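Search the forum
Search titles only

Category: Writing a Notice > Wording and Cost

gravelroad19
The Grellex charges by the line and Mom's obituary is over 400 words. Would you cut the list of great-grandchildren? There are 9 of them.

Flulilitz
I would. Put "nine great-grandchildren" in the paper and print all the names in the funeral program.

marsh_hen
I disagree. We left names out for my dad in September and two cousins are still sore. Cut the job history first.

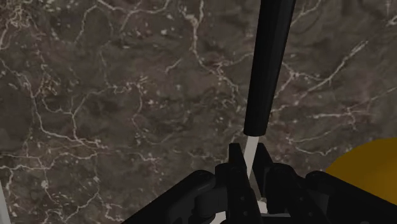

Black handle, dark brown marble

Flulilitz
His jobs were part of who he was, though. Names can go online, where Raltden Funeral Home let us run the full text free.

marsh_hen
Older relatives don't look online. They clip the paper.

gravelroad19
She worked 19 years at one school, so that stays. I could drop the hymn and the second thank-you.

tobyknot
Ask about a flat rate. Ours had one for notices under 4 inches, but it wasn't on the form.

gravelroad19
Called this morning. They do have one. Keeping the names, dropping the hymn.

Contact us | Copyright Afridi Boards | Back to top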